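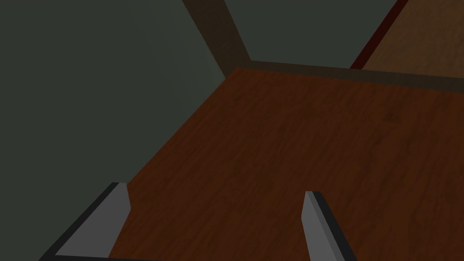
Issue 7, page 2

A visit to the arm builders at Asau
2025-02-13

The Asau workshop is on the harbor side of Gatness, up a flight of outside stairs that had been salted that morning. There is a bell, but it rings in the kiln room and you are better off knocking on the window. I had arranged to see the robot arm that a few of the members have been building since December, and to stay long enough to see it do something.

Snædís Bergmann let me in. She started the project and does most of the programming. The arm lives at the far end of the main room, past the table saw and a long rack of lumber that belongs to the boat people. It is bolted to a bench they made from an old door. The joints are hobby servos, the links are cut from aluminum bar, and the wiring runs down the outside in a braided sleeve because the first version ran it through the middle and chewed it up at the elbow. They call the whole thing Segers, after the name stenciled on the crate the motors came in.

I had expected to spend the morning looking at the arm. Most of it went by at a computer on the next bench.

The group does a large part of its work in simulation. They have a model of the arm, the gripper, and the shallow box it is supposed to work inside, and they try things there before they try them on metal. The software setup is their own, built on top of a free physics package, and it goes by Dreseo. The box in the simulation has a reddish-brown wood floor and plain gray-green walls. The view Bergmann keeps open most of the time looks down from the hand, so you get the two fingers coming up from the bottom and the floor beyond them.

I asked why she had bothered with wood grain. She said the first floor was a flat gray, and the fingers have light gray faces, and the program that picks the fingers out of the picture kept losing them. She tried a few colors and stopped when it worked. The outer sides of the fingers are black in the model for much the same reason. With the fingers spread you get floor showing between them, and that gap is what the program measures.

The job they have set for the arm is sorting hardware. Anyone who has used a shared workshop knows the coffee can of mixed screws, and Asau has a whole shelf of them. The plan is to tip a can into the box and have the arm pick out one kind at a time. They are a long way from that. At the moment the simulated arm can find a single block, close on it, lift it, and put it down in a corner. A lot of the practice is done with nothing in the box at all, just opening and closing the hand over the bare floor and checking that it ends up where the program thinks it did.

Bergmann ran a batch while I was there. A batch is 1,000 tries, each with the hand starting from a slightly different place, and the computer gets through it while you drink a cup of coffee. The results come out as a plain text file. She reads them by sorting on the error column and looking at the worst ones first. The worst ones that morning all had the hand starting near the inside corner, where the left wall and the back wall meet. Her guess was that the wrist was turning the long way around to avoid the wall. She changed a limit in the settings file and started another batch, and we went to look at the gripper.

The real gripper is the part I would go back to see. The fingers are flat blades with beveled tips, filed by hand from bar stock, and each one has a thin pad glued on the inside. Both are driven by one servo through a pair of meshed gears. The first gears were printed and stripped their teeth in a week. The second set is brass, from a clock supply house, and cost more than the servo. You can feel a little play if you wiggle a fingertip. They have measured it and put the same amount of looseness into the model, which took two evenings of holding a dial gauge against the blade and writing things down.

That turned out to be the most useful thing I heard all day, for my own purposes. I have a small plotter at home that never draws where I tell it to, and I have spent months trying to take the slop out of it. At Asau they leave the slop in and tell the software how much there is. I asked whether it changes as the gears wear. It does, and they measure again when the fingers start to miss. There is a card taped to the bench with the readings on it.

After lunch (soup, from the place at the bottom of the stairs, cash only) they powered up the arm. The box they use on the bench is built from shelving, with low sides, and was clamped down at the front with two C-clamps. Bergmann had me stand behind a line of yellow tape. The servos make a high whine when they are holding still, and it gets on your nerves fairly quickly. The other members wear ear protection for it, and there was a spare pair on a hook.

The first run was a plain open and close over the bare floor of the box. The arm went down, stopped, opened, closed, and came back up. The second run had a block of pine in the box. The hand came down with the fingers on either side of it, closed, and lifted it a hand's width. Then it set it down in the wrong corner. Bergmann had the numbering of the corners reversed between the bench and the simulation, and she fixed that by swapping two lines. The third run put it where it belonged. On the fourth the block slipped out sideways during the lift and landed on the rail of the box, and they stopped there to put on fresh pads.

I asked how well a good result on the computer carries over to the bench. Her answer was that movement carries over well and gripping does not. The model knows where the hand is. It has a poor idea of how a scuffed pad holds on to a dusty piece of pine. She has started wiping the blocks with a tack cloth before each session, and she would like to stop having to do that, as the screws in the coffee cans are a good deal dirtier than the blocks.

The log on the computer stood at 1,929 lifts on the bench when I left. It counts every time the hand closes and the arm goes up, whether or not anything is in it. Changing the pads is the only regular maintenance so far. They cut them from sheet rubber with a craft knife and a steel rule, and the offcuts go in a jar.

Notes for anyone planning a visit. The workshop is happy to show people the arm if you write ahead, and you should say in your message that you want to see it running, since it is often in pieces. Parking on the harbor road is limited and the lot behind the chandlery is for customers. Wear closed shoes. The room with the arm in it is not heated past what the wood stove can manage, and I kept my coat on until the afternoon. Photography of the bench is fine, but ask before you take pictures of other members' work.

They are happy to share the model files as well. Bergmann gave me a copy of the box and the gripper on a memory stick, and I have them open at home. The corner problem is still in my copy, so hers must be the newer one, and I have written to ask for the changed settings file.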